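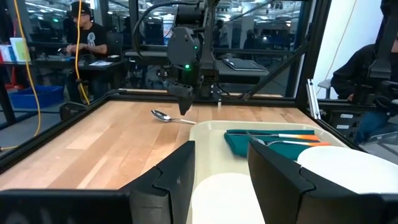
1/ Things I have learned from hosting dinner for the in-laws in a rental flat in Oltside, a thread.

2/ The invitation said "casual". Kelly's mother arrived with a cheese that had its own carry case.

3/ I'd planned a slow-cooked lamb shoulder. The oven in this place has two settings – off, and 94 degrees whatever the dial says. So it was slow, I'll give it that.

4/ Rang Fiona Shearer downstairs at half four to ask if I could borrow her oven. She said yes, and then asked what time we were eating, in the tone of a woman who already knew she was coming.

5/ Seating. Three people told me they didn't mind where they sat. All three minded.

6/ Kelly's dad wanted to know what we pay for the flat. I told him. He put his glass down and went to look at the bathroom again.

7/ Conversation topics successfully avoided: the wedding, the other wedding, the boat. Conversation topics not avoided: my job, in some detail, by people who don't do it.

8/ Fiona brought a pavlova. It had travelled one flight of stairs and got a round of applause. My lamb did the same stairs twice and got "very tender, is it meant to be?"

9/ Somebody always offers to wash up and then stands in the kitchen holding a tea towel and telling you about their knee. I know a great deal about that knee now. The left one's fine.

10/ They left around 930, which Kelly says is a good sign. I've chosen not to ask what a bad one would be.

11/ The cheese stayed. It's in the fridge, in its case, and I think it's ours. If anyone knows how you return a cheese case to a woman in Betine without it turning into lunch, my replies are open.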